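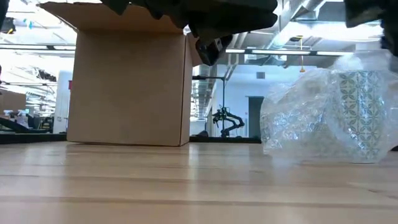
Can I apply for studio audience tickets before the recording dates are announced?

Applications open only once a recording date has been confirmed, but you may join the notification list at any time and will receive an email when the ballot for your chosen show opens.

Applying for Audience Tickets at Miltano Studios

These instructions cover the Friday evening recordings of the dance competition Bevik and the talk show Lurov. Tickets for both shows are free of charge and are allocated by ballot. They may not be sold or transferred.

Before you apply

All audience members must be 18 or older on the day of recording. Each applicant may request up to two tickets per show. Please have the full name of your guest ready, as it must match the identification presented at the door. Duplicate applications are removed from the ballot automatically.

Step 1. Create an account

Select "Register" at the top of the ticket page and enter your name, email address and mobile number. A confirmation link will be sent to you. The link expires after 47 hours, after which you will need to register again.

Step 2. Choose a show and a date

Open the calendar and select an available recording. Dates shown in gray are closed. You may apply for more than one date, although a successful applicant will not be considered again for the same show until the following series.

Step 3. State any access requirements

Wheelchair spaces, step-free seating and seats near the sign language interpreter are held back from the general ballot. Complete the access section of the form in full, including the requirements of your guest. Requests made after tickets have been issued will be met where possible – they cannot be guaranteed.

Step 4. Submit and wait for the result

Results are sent by email to all applicants, whether successful or not. The studio seats around 200 people, and demand is highest for the live final in July.

Step 5. Confirm your place

Successful applicants must confirm within 9 days by following the link in the email. Unconfirmed tickets are returned to the ballot and offered to the reserve list.

On the day

Use the Dahlgren Street entrance. Bring your ticket, on paper or on your phone, and photo identification for each person. Large bags are not permitted in the studio and should be left at the cloakroom. Phones must be switched off before you are seated. Plain, dark clothing is preferred for Bevik – please avoid large logos and sequins.

Late arrivals cannot be admitted once recording has begun.

Changes and cancellations

If you are unable to attend, sign in to your account and select "Release tickets." Questions about an existing booking should be addressed to Teodor Wikström, Audience Services, using the contact form on your account page. Please quote your booking reference.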